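Coltov Round Living Room Bin, Open Top

Item 524
Rim color: Yellow
Other rim colors: Gray, White, Sage
In stock. Ships from our Ruawai warehouse.

Overview

The Coltov Round is an open-top bin made for the room where people sit. It stands on the floor next to a sofa or an armchair and takes wrappers, tissues, packets and the other small stuff that collects on the seat over an evening. There is no lid and no pedal. You drop things in from where you are sitting.

The wide rim does two jobs. It gives you something to grip when you carry the bin to the kitchen, and it covers the edge of a liner if you use one. The inside is dark, so stains from chocolate or sauce do not show between washes.

We sell a lot of these to people who already own a kitchen bin with a lid and want a second one that is easier to reach. Coltov also makes a taller version for home offices, item 209, listed separately.

What you get

One bin with rim fitted
One pack of 10 liners
Care card

The liners in the pack are the thin kind with no drawstring. Refill packs are sold under Liners and Bags.

Using it by the sofa

Snack wrappers are light and springy. They open back up after you crumple them, and a small bin can look full when there is hardly anything in it. Fold each wrapper flat or twist it before it goes in. If you have a lot of them, push them into one larger bag and close that with a hair tie or a rubber band. Take the hair tie off first if you want it back.

Clear the seat before you shake out the throw. Things like lip balm, pens and small canisters roll into the folds of a blanket and end up in the trash with everything else. Pick up the soft items, check what is under them, then gather the wrappers and drop them in one or two at a time.
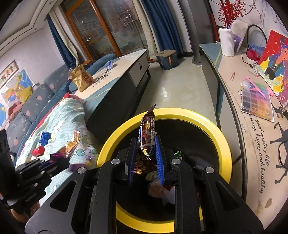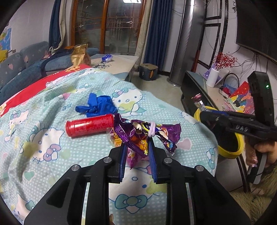 Patterned throws are the hardest to clear, as a bright packet can sit on a busy print for days before somebody notices it. Work from the backrest toward the front edge and keep the bin right up against the seat. Crumbs can be brushed straight over the edge with the side of your hand.

Food scraps should go in the kitchen bin. The Coltov Round has no lid, so anything with a smell will be noticed in the room. A banana peel will tell you this by the next morning.

Cleaning

Lift the rim off by pulling up evenly on both sides. Wash the bin and rim by hand in warm water with dish soap. Dry both before putting the rim back on -- water trapped under it leaves a white line. Do not put either part in the dishwasher. Do not use scouring powder on the rim, as it takes the shine off and the color goes dull in patches.

Liners

Any small bathroom-size liner will fit. Fold the top over the bin wall and press the rim down on top of it. If the liner slips, you have left too little folded over. The Duvmont compostable liners also fit, but they are a little short and need to be pulled up snug.

Delivery and returns

Orders placed before noon leave the same day. The bin ships with the rim on, in a plain carton. Orders to Prirngate and the outer islands take 2 extra days.

Unused bins can be sent back in the original carton for a refund. We can't take back bins that have been used, but if the rim arrives cracked or does not sit flat, send us a photo and we will mail a new rim. You can keep the old one.

Replacement rims are sold on their own in all four colors. Please check the bottom of your bin for the item number before ordering, as rims for the taller version do not fit this one.

Page updated 21 December 2025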